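Hand-held gripper pair: fingers close unevenly and let go of cloth. What do you check first?

Asked by Tiago Sampaio
Tagged: grippers, linkage, maintenance, fabric

We run a cloth-handling station in Wekville. One person works a pair of hand-held grippers over a bed, picking up garments and laying them out. The grippers are the two-finger kind, black linkage on a white base.

One of the pair has started closing unevenly. The left finger gets to the middle before the right, and on thin cloth the tips meet at a slant. Thick towels are fine. A shirt slides out on the second fold.

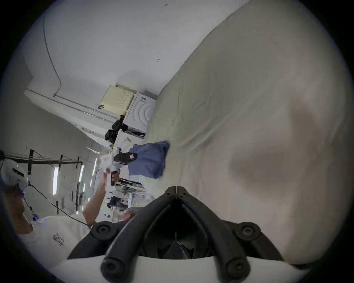
So far I have cleaned the tips with alcohol, swapped the pads, and run the zero routine twice. The zero holds. I have not taken the pivot caps off because the Sartori sheet we got with them says nothing about what is under there. Do I need to open the linkage, or is this something in the drive?

2 answers

Answer 1 (accepted)

Open the linkage. If the zero holds, I would leave the drive alone for now.

Power off, then move the fingers by hand. Hold one still and rock the other. If there is play, find out which pivot it comes from before you remove anything. On ours it was a lower one, near the base. Those get lint in them, and people tighten the upper ones first since they are easier to reach, so then you have one tight side and one loose side.

Take off one cap at a time. Clean the recess with a dry brush, no oil. Oil plus lint makes a paste and you will be back in there in a week. Put a witness mark on the screw with a paint pen so you can see later if it has moved.
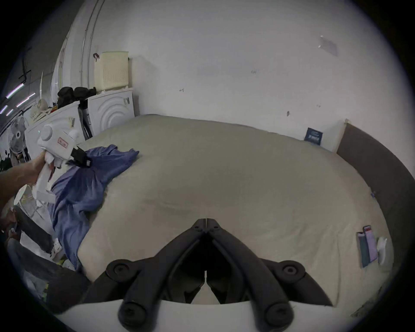 Plestoveo, Wed 15 July

Adding to my answer after going through our log. We do the pivots every 500 cycles on cotton. We used to go by the calendar and that didn't work, the busy unit was always overdue. The last loose one was caught at cycle 81 after a rebuild, so check early if you have just had it apart.

To test it afterward, use a crumpled shirt on a fitted sheet. A flat towel will pass on a gripper that is still bad. Pinch the shirt near one end and draw it up slowly. 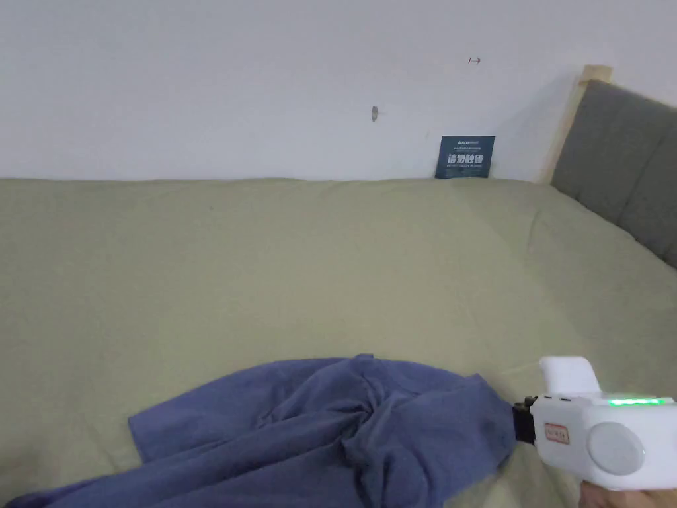
Watch the cloth right at the jaw while you pull. If it creeps on one side only, the linkage is still off and you need to go back to the pivots. If it creeps evenly, your pads are worn or the closing force is set too low. Do this on both units, with the same shirt, and write down the result for each.

Lino Bortolotti

Comment from Tiago Sampaio: It was the lower right pivot. Packed with blue fluff. Cleaned and marked, closes straight now. Will do the other unit tomorrow.

Answer 2

Had the same thing at our place in Jirville in January. Just turn the force up, ours is at 99 and it never drops anything.

Comment from Lino Bortolotti: That will hide it for a while, but you wear the pads down on one side. I'd check the pivots on yours too.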